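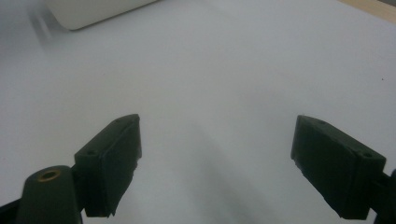
Prellholm hand-held gripper, fingers spread wide. Brass-colored insert at left.

Prellholm Replacement Finger Set

Set of 2 fingers, left and right, dark green
Part number: PH-397
Fits: Prellholm hand-held gripper and the Brarkero wrist mount
In stock at Ondumdale. Orders placed before noon ship the same day.

The fingers are the part of the gripper that wears out first. They are 3D printed, and the lower edge of the inner face takes most of the abuse. A ragged or slightly chipped lower edge like the ones shown is cosmetic as long as the inner face is still flat. Trim any bits that stick out with a sharp knife and carry on. Replace the set when a chip reaches into the gripping face, when a screw hole has opened up, or when the tips no longer meet squarely.

Always change both fingers together. A new finger against a worn one will close off center, and thin parts will twist in the grip.

What is in the bag
Left finger
Right finger
Mounting screws
Adhesive strip for the inner faces

The brass threaded insert and its post are not included. They belong to the gripper body and are listed under Body Parts.

Changing the fingers
1. Switch off the host and unplug the gripper cable.
2. Open the fingers all the way by hand and lay the gripper on a clean, light-colored surface. Dropped screws are easy to lose on a dark bench.
3. Take out the screw at the outer end of each finger, then the one nearer the tip if your version has it.
4. Slide the old finger off its arm. Do not pry against the post.
5. Wipe the arm with a dry cloth and fit the new finger.
6. Start all screws by hand before tightening any of them. Stop when the head is seated. The plastic strips easily.
7. Close the fingers slowly and check that the tips meet. Run the opening calibration from the Miah setup menu.

Routine care
Check the screws every 100 hours of use. Look over the inner faces every 200 hours, or sooner if you handle parts with sharp corners. Clean with a damp cloth and mild soap. Do not use acetone or leave the gripper in a hot vehicle.

If the brass insert turns when you drive a screw into it, stop. It can be pressed back in with a soldering iron and an insert tip, but a spare post costs less than a ruined one and takes a few minutes to fit.

Compatibility note
Sets made before December 2018 use a shorter screw. Do not mix old screws with new fingers.

Page updated 24/11/2019

Related parts: post with threaded insert, arm pair, gripper cable, screw kit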